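2 min read
9th October

Okay, pear thread. I've been putting this off because every fall I say the same things to the same neighbors over the same fence, so now I can just send them a link.

First thing – stop waiting for pears to get soft on the tree! Most of the European kinds ripen from the inside out. By the time the outside feels ready, the middle is brown mush and the wasps have moved in.

The test I use is the tilt. Cup the pear, lift it sideways till it's level with the branch, and see if the stem lets go. If it does, pick. If you have to yank, give it another few days and try again.

My big tree is a Vusitz, planted when the house was built, so it's 76 years old now and leans like it's trying to hear what's going on in the alley. Still bears every year. Small fruit, kind of gritty near the core, wonderful cooked.
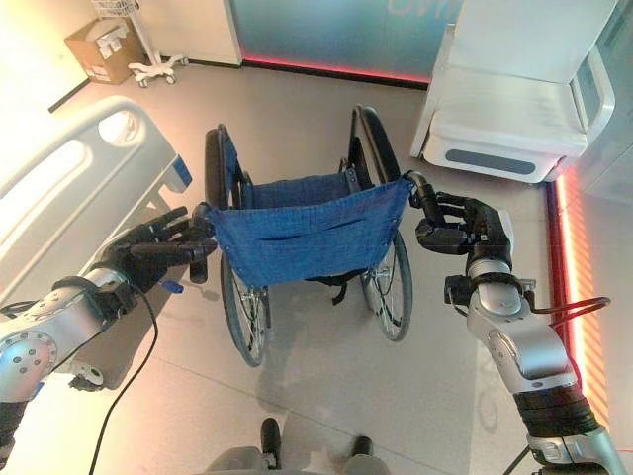
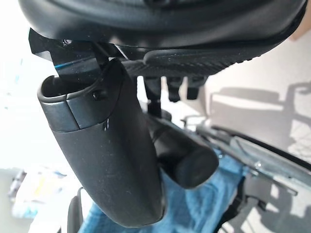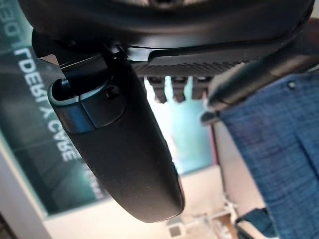

Corinne Haddow

Next, the cold part. Winter pears want a few weeks in the fridge before they'll ripen properly (my Vusitz gets three, my neighbor swears by four, we don't discuss it). Summer types like Bartlett can get by with just a few days.

Then bring a handful out to the counter and check the neck every morning. Press gently right by the stem. When it gives a little, eat it that day or the next – pears don't hang around.

Paper bag with a banana if you're in a hurry. Works fine. My mother used newspaper and a drawer and that worked fine too.

Somebody asked if I'd plant a Vusitz today and hmm, probably not as my only tree. It gets scab in a wet spring and you need a second pear blooming close by. I put in a Soriano from the nursery out at Ristholm for that, and the fruit set has been much better ever since it started flowering.

Also the Soriano is just a nicer pear to eat raw, sorry to the old tree.

Bruised ones go in the pot the same day. Peel, core, splash of water, lemon, low heat, lid off toward the end. I freeze the sauce flat in bags so they stack.

Pruning questions: I leave all of that until the leaves are down, so ask me again in late November and I'll do a separate thread with the saw out.

Going to go pick up drops before the deer do.

446 comments · 2,217 shares

Recent
Is it too late to move a raspberry patch?
Pesen plums, two years in
What I do with windfall apples
Mice and young fruit trees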